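About Cladik

Cladik cleans and maintains work surfaces in shared offices, training kitchens and small laboratories. The company was set up by Valentyna Dmytriv and Yurii Zakharchenko, who had both worked in facilities maintenance and had both grown tired of replacing tabletops that should have lasted twice as long. The registered office and the workshop are in the Dulmont building, second entrance, ground floor.

Most of the work is routine wiping of tables, counters and benches. Clients usually ask first about floors and windows. Cladik does not do floors or windows. Those are referred to Panasiuk, which operates from the same building under a separate contract and sends its own invoices.

What we clean

Laminate, sealed wood, solid surface, powder-coated steel and glass. Unsealed stone is taken on after a site visit. Oiled wood is taken on only where the client can say which oil was used and when it was last applied. We do not polish out scratches, and we do not treat burns.

White and pale gray surfaces make up the larger part of our contracts. They show residue sooner than dark ones, and they show it differently depending on the light. A pale table under ceiling panels can pass inspection in the evening and fail it the next morning with the blinds up. For this reason our inspections are done from two sides of the table, with the eye close to the level of the surface.

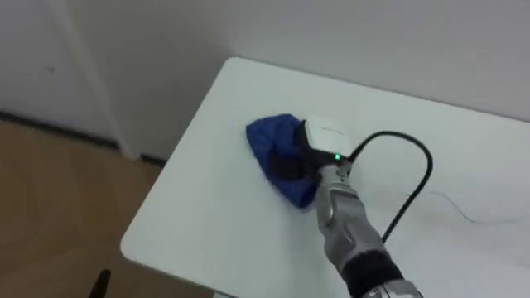

Reading time: 4 minutes

Cloths

Cloths are assigned by color. Blue is for tables and desks, green for food preparation counters, yellow for sinks and taps, red for restrooms. The colors do not change from client to client. A cloth that has been used outside its color group goes into the laundry bag at once and is recorded on the site sheet.

A cloth is normally folded in half and in half again, which gives eight faces. A face is used until it drags or leaves a line, then the cloth is turned. Bunching is accepted for spot work, where pressure on a small area matters more than coverage. It leaves creases in the contact side and should be followed by a flat pass over the same area.

Each table starts with a clean cloth. On long conference tables a second cloth is opened at the midpoint. Cloths are washed at 60 °C without fabric softener, which coats the fibers and reduces pickup. They are dried flat or on low heat and withdrawn when the edge stitching opens.

Method

The table is cleared first. Items belonging to the client are moved to a chair or side table and returned to the same positions. Crumbs and grit are lifted before any liquid is applied. Grit under a damp cloth is the most common cause of fine scratching on matte finishes.

Cleaning solution goes on the cloth and never directly on the table. Sprayed liquid runs into seams and cable openings and swells the board underneath. The first pass covers the edges. The second covers the field in overlapping strokes, working from the far side toward the near side. Dried marks are held under a damp cloth for 10 seconds before wiping. Scrapers are not carried.

Rinsing is a separate pass with plain water. It is skipped only for products marked no-rinse, and even then every fourth visit includes one.

Our people

Valentyna Dmytriv handles contracts and scheduling. Yurii Zakharchenko runs the workshop and writes the method sheets. Ihor Zinchenko is responsible for surface testing and keeps the sample boards. Tamunoemi Mohammed trains new staff and carries out site inspections. Lorenz Kaufmann handles laundry, stock and deliveries.

New staff spend 4 days in the workshop before their first site visit, and 2 weeks on site with an experienced colleague after that.

Nasen test boards

The Nasen boards are our internal reference set. There are 16, each cut from a different surface material and divided into a treated half and an untreated half. A new cleaning product is used on the treated halves for a full month before it is approved for client sites. The set was last renewed in April. Clients may see the boards at the workshop by appointment.

Contact

Inquiries should state the number of tables, the surface material if known, and the hours when the room is free. Photographs are useful but do not replace a site visit. Quotes are issued in writing and remain valid for 10 working days.

Page last revised 11/9/25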